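Sakari Neighbours Help > Courts and Crime > Being a Juror

Ask | Browse | Unanswered | Members | Log in

Can I be let off a long trial I've already been picked for?

Posted by Flelov, 10/8/25

I've been called for jury service, and in a moment of public spirit I told the court I could manage a long case. They took me at my word. It's a fraud trial against a firm that sold storage units with no storage in them, and we were told to expect 30 days in court. I have now been handed a bundle of 506 pages, mostly invoices.

My employer, Naqvi, pays full wages for the first 3 weeks and then becomes philosophical. Can I still get out, or have I missed my chance? And can I tell my wife what it's about? She has begun guessing over dinner and is getting warm.

Nusrat Jatoi

You should have spoken up when the judge asked if anyone would have trouble with the length. Once you're sworn in, it's up to the judge, and money worries you knew about beforehand tend to get a thin welcome. Still, write a note and hand it to the usher. Keep it short and put in the date your pay stops. Don't try to catch the judge's eye. I sat on a long one in May and a man on our row tried it daily, to no effect.

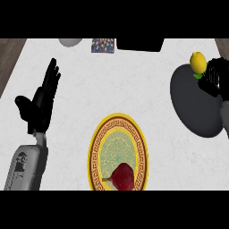
Two robot arms at a marble tabletop, computer-rendered.

You can claim for lost earnings up to a daily limit. Get payroll to fill in the form now, as ours took 30 days to find a pen. The limit won't make you rich, but it goes up a bit on longer trials, so ask the jury office which rate you're on.

As for your wife, you can tell her you're on a jury and how long for. Leave the case itself alone, and never repeat what's said in the jury room, even afterwards. That one is a crime. Let her guess, and keep your face still.

Jomisano

just say you've got a bad back. worked for my cousin (he did have a bad back)

Contact | Copyright Sakari Neighbours Help | Back to top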